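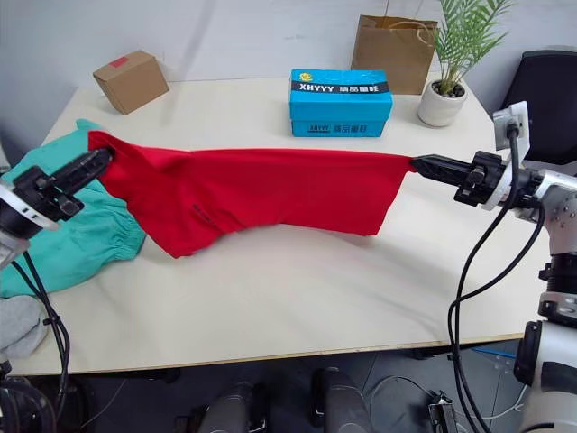
Joni Hirvonen wrote in to ask whether it's worth folding tops at all when they only come out of the drawer in a heap anyway. Well, I think so, Joni! I was a stuffer for years (whole winters of jumpers rammed in with my knee) and I'm much happier now.

My way with a long-sleeved top goes like this. Get it by two ends and pull it out wide, give it one good snap, then lay it on a big clear bit of table. The bed is too squashy, I gave up on the bed in October. Smooth from the middle outwards with the flat of your hand, sleeves in, bottom up to the collar, done.

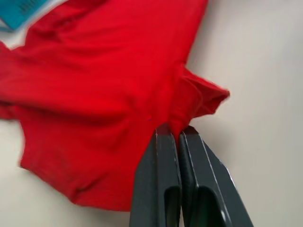 *Red top, all bunched up.*

Reds I keep in their own pile until they've been through the wash 2 or 3 times. I once turned six pillowcases the colour of salmon paste, and my sister in Galtcombe still brings it up. She has one of those Pularance drying racks with the fold-out arms, and I'm rather jealous of it.

If there's a twist in the cloth, don't tug at the middle. Pinch one corner, lift it, and let the rest hang for a second so

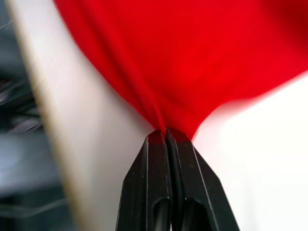 the weight pulls most of the creases out by itself. Then swap to the other corner and do it again. Thick cotton wants a bit longer, and anything with elastic I leave right to the end when my patience has gone and it can just be rolled.

Oh, and wipe the table first! Jam on a clean cuff is a misery.

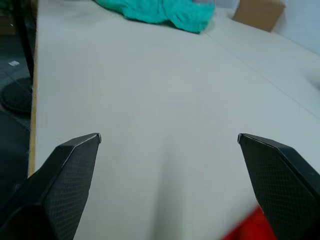

Aatos Lahtinen says he rolls everything, trousers included, and gets about 50 things in one drawer. I'd never find my socks again, but do try it if you're short of room.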